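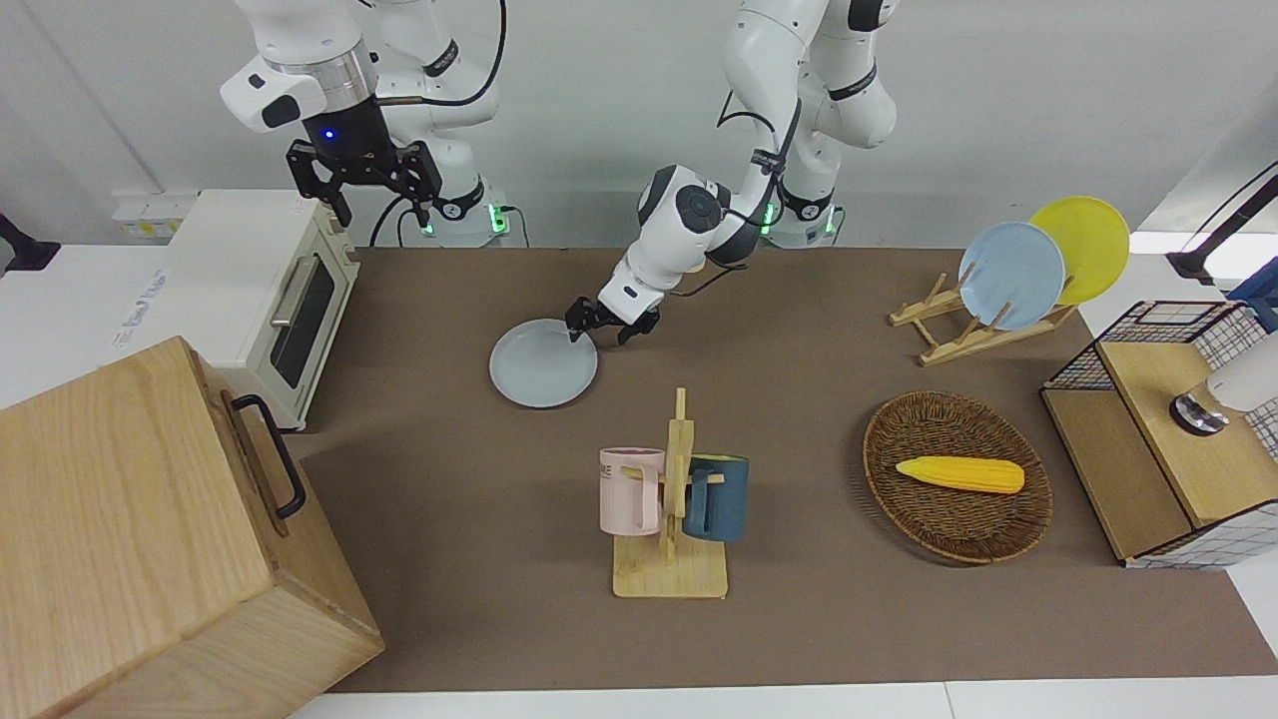
Why is our all-time record against Odska wrong on the public rivalry page after importing old results into Gundora 2?
The importer skips any game whose competition name doesn't match one already set up in your club account, and the rivalry page only adds up games that made it in. Fix the name in the file, delete the partial import, import again, then wait for the page to refresh.

Ticket status: closed by me (it can stay closed, I'm only adding the whole log so the next club has something to find)
Product: Gundora 2, results and records module
Club: Botley field hockey, women's first team

What I was trying to do

We play Odska twice every season in the league and, when the draw is feeling mean, once more in the Arnardóttir Cup. People here care about the all-time record against Odska a lot more than they care about where we finish in the table, so when we moved over to Gundora I wanted that page right before the October game. I had every old result in one big spreadsheet, typed up from the program backs and the old scorebooks. It comes to 601 rows, all opponents, one game per row. I saved it as a CSV, uploaded it through Records > Import, got the green check mark and went off to make dinner feeling very pleased with myself.

Then I opened the rivalry page and it had us behind. We are not behind! We have never been behind for as long as I've been coming to games, and I had a message from a supporter saying so before I'd even finished eating.

First look, Thursday, 7:10 p.m.

I compared the page to my spreadsheet and the page was 17 games short. All the league games I spot-checked were fine: right date, right score, right venue. My first guess was that the importer had a problem with draws, as we have a pile of those against Odska, but the draws were all sitting there as they should be. My second guess was the walkover from the season the pitch flooded. That was there too, marked as a walkover and everything.

I also logged out and back in, tried a different browser and cleared the cache, because that's what I'd be told to do first anyway. No change at all.

7:45 p.m.

Tried importing the same file again on top of the first one. Please don't do this. It doesn't replace anything, it just adds every game a second time, and now the page had us and Odska playing league games twice on the same afternoon with the same score. The missing ones were still missing. I used Undo Last Import (it's under the three dots at the top right of the import history, not on the import page itself, which took me a while to find) and that put me back where I started. 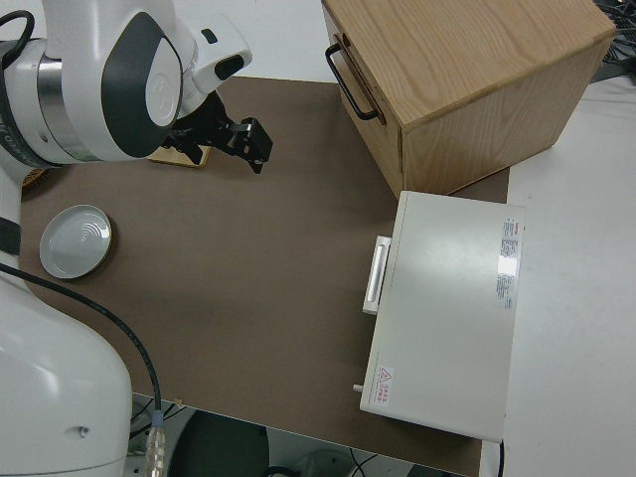
Attachment 2: white robotic arm and black gripper over the brown tabletop

8:20 p.m.

I sorted my spreadsheet by competition and there it was, or at least there was half of it. Every one of the missing games was an Arnardóttir Cup game. Not a single cup game against Odska had come through, and when I checked some other opponents their cup games were gone too. I just hadn't noticed because who checks the all-time record against a team we've drawn once in the cup?

So then I went to Settings > Competitions, where I'd set up the cup by hand weeks ago, and it looked perfectly good. Same name, same accent on the o. I copied the name out of Gundora, pasted it over the name in one row of the spreadsheet, and imported just that row as a test. Skipped again! There's a little gray "details" link under the green check mark that I'd never clicked, and behind it was this message:

Row skipped: competition not recognized

I do wish that was somewhere a bit louder than behind a gray link. A green check mark says to me that everything went in.

8:50 p.m.

I opened the CSV in a plain text editor instead of the spreadsheet program, and the accented o in the cup name had become two junk characters. In the spreadsheet it looked lovely. In the file it was mush. My spreadsheet program was saving the CSV in some older text encoding, and Gundora expects UTF-8 (the help page does say so, fairly far down, below the part about logo colors).

The save menu has two kinds of CSV, one plain and one that says "CSV UTF-8" after it. I'd been picking the plain one out of habit. I saved the test row again with the UTF-8 one and it imported on the first try – a cup quarterfinal we lost, of course, but I was thrilled to see it.

9:15 p.m.

Before doing the full import again I wanted a clean start. I undid both the test row and the original import, so the records page was blank. If you've typed in any games by hand since your import, those are safe. Undo only touches games that came from that file. I checked this by entering a made-up friendly first and it was still there afterward, and then I deleted it.

The full file went in with no skipped rows. I clicked the gray details link this time, you can be sure of that.

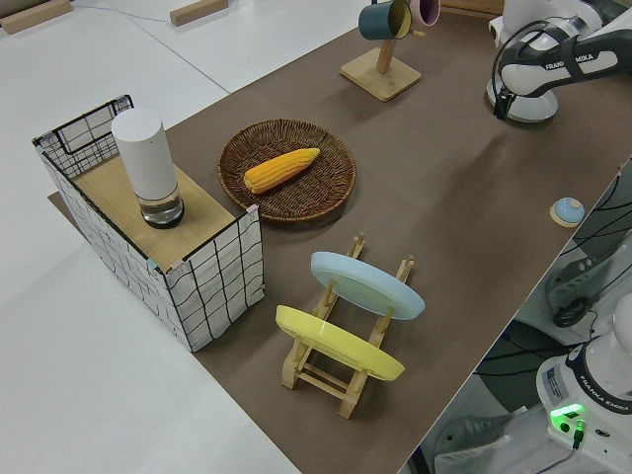 The rivalry page still had the old totals, and I had a bad few minutes over that. The games were all in the records list, cup ties included, but the top of the page had us losing the series exactly as before. It updates on its own schedule, every 30 minutes, and there's no button to hurry it along. I went and got a cup of tea and by the time I was back the totals were right and we were ahead again where we belong. The one thing I couldn't get to look decent was the season-by-season results grid under the totals. With the cup column added, the cells came out in different widths and the lines didn't meet up, a lot like the black grid lines on the sides of that white box with the wooden top, which look as if they were drawn by hand. Switching the page layout from Wide to Standard straightened the columns on my laptop. On my phone it's still a bit wobbly, but you can read it.

Next morning

Checked again over breakfast and everything had held. I went through the Odska games against the scorebooks one at a time and found one score I had typed the wrong way around, in their favor. That was my own mistake and nothing to do with the software. I fixed it by hand on the game page and the series total picked it up at the next refresh.

If you have the same problem, this is the order I'd do it in:

1. Click the gray details link under the import check mark and see if any rows were skipped.
2. Undo the import from the import history. Don't import over the top of it.
3. Open your CSV in a plain text editor and look at any name with an accent in it.
4. Save it again as CSV UTF-8.
5. Check that the competition name in Settings matches the file, letter for letter.
6. Import one row as a test, then undo that and import the lot.
7. Leave the rivalry page alone until it's had time to refresh.

Two things I'd still like looked at

Could the check mark turn yellow, or anything other than green, when rows are skipped? I'd have spotted the whole thing before dinner.

And could an import warn you when it contains games that are already in there? Same date, same opponent and same score seems like enough to go on. We do play doubleheaders at the preseason tournament, so I wouldn't want it to block them, only to ask.

Added later

A couple of clubs have asked under this ticket whether it also happens with player names. I tried it with one of ours who has an umlaut and the game went in fine, but her name was mangled on the scorers list, and so her goals were counted under a second player who doesn't exist. Saving as UTF-8 before importing takes care of that too. If you already have a doubled-up scorer, open the mangled one, choose Merge Player and pick the real one. It moves the goals across and keeps the cards as well, so have a look at the suspension count afterward if your league uses it.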